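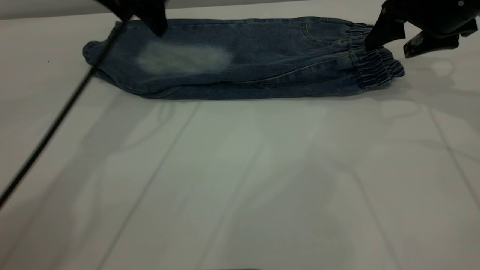
Photo: Macarena Ortuño / Ditville shared workshop, bench log

Friday, April. Folding bench, two arms.

Present: me (Azadeh), Petrică from lunch on, Macarena on the laptop. Yanti dropped in to collect the hot air station and stayed for an hour.

Goal for the day was to get the small jeans through the whole fold with both arms, starting flat and finishing as a bundle that can be picked up. Towels have been fine for weeks. Denim is a different problem. It is stiff where it's sewn and soft where it's worn, and the elastic parts want to pull back to where they came from.

Setup, unchanged unless noted

Both arms on the back rail. Left arm has the older fingers, right arm has the new ones Petrică printed with the longer taper. Fixed camera on the post, same height as last session. Table wiped down. Didn't move the panels, so the old table calibration should still hold. Checked it at two corners with the pointer and left it alone.

The left arm cable is still hanging where it shouldn't. It runs down across the bench on the left side and goes over the leg end of the jeans when the arm comes in for the middle press. Syafiqah pointed this out last month and I wrote it down then too. Needs a clip on the upper link and a loop of slack behind the elbow. Not fixed today because the clips are at Petrică's house.

Morning

Started with the arms at the slow setting. First passes were the lengthwise fold only, leg over leg, then flatten. Left finger goes down on the denim near the pale patch, right finger goes to the gathered end. The right one is the one I worry about. The elastic bunches the cloth into ruffles and the finger has to come down on those without dragging them along the table. With the old short finger it used to skate. The new taper gets in between the ruffles and stays put more often than it doesn't, but the approach angle matters a lot. Straight down is better. Any tilt and the second finger gets to the table first.

Changed the right approach so it comes in from higher and drops the last bit vertically. Costs time per fold. I don't care about time yet.

Grip force: tried 8 and then 4 on the Drarkora controller scale. At 8 the finger pads leave a dent in the folded edge and the left arm trips its current limit if the cloth is thick there. At 4 it holds the single layer and loses the double. Left it at 8 for the right arm, 4 for the left, and will try in between when we have the new pads.

The pale patch

This took most of the time before lunch. The cloth mask from the camera treats the faded spot as table. It's a whitish gray on dark blue, close enough to the table color under our lights that the threshold puts a hole in the middle of the jeans. Then the planner thinks there are two pieces and picks a grasp point on the rim of the hole.

Tried lowering the brightness cutoff. That closes the hole but brings in the arm shadows on the table as cloth, which is worse. Put the cutoff back. Macarena added a fill step that closes any gap fully inside an outline. Good enough for this garment. It will be wrong for anything with a real opening in it, like a sleeve laid in a loop, so it's behind a flag called fill_inner. Default is off. Remember to turn it on for the jeans.

Yanti asked why we don't use a dark mat. We had one. The towels slid less on it, but the navy shirt vanished completely, and the jeans would too. She suggested a green one. Might be worth buying a remnant from the fabric shop in Ivemthorpe before we do any more work on thresholds.

Afternoon

Petrică looked at the right gripper. The screw on the housing had backed out a little, so he took it out, put thread locker on it and ran it back in. Please don't over-tighten that one, it goes into printed plastic with no insert.

He also wants to reprint the finger with a rougher pad face. He has up to 200 grams left of the black filament, so that's enough for a pair with one mistake. After that we need to order from Pillai again, or switch material, and I would like to keep the material the same until the grip numbers settle.

Ran the full sequence after that. Notes in the order I scribbled them:

Lengthwise fold comes out narrow and a bit round. Fine for picking up, poor for stacking. A flatten stroke at the end might help, left to right, light.

Hem at the left end curls back on itself. The arm doesn't do anything about that and I haven't planned for it to. Could lay the hem flat by hand at the start, but that's cheating a bit.

Lower edge bunches up under the bundle. I think the left arm pulls toward the back rail while it presses. Look at the logged positions before blaming the cloth.

Left finger motion is quick enough on the press that it blurs in the camera stills. Slow down the last part of the approach or shorten the exposure. Macarena prefers shorter exposure. That means another lamp.

Stopped when the left arm threw a position error and wouldn't clear until a power cycle. Second time for that fault. Petrică thinks connector, I think the cable again, and either way it's the same job.

To do

Cable clip and slack loop, left arm (Petrică, bring clips)
Reprint right fingers, rough pad face
Try grip values between 4 and 8 with new pads
Green mat, ask Yanti which width
Pull the left arm position log for the press
Flatten stroke, first version, towel before jeans
Syafiqah has the spare power supply, need it back before the next session

Saved the settings under jeans_b on the bench laptop. jeans_a is the old short finger version, don't run it with the new fingers on, the offsets are wrong and it will drive the tip into the table.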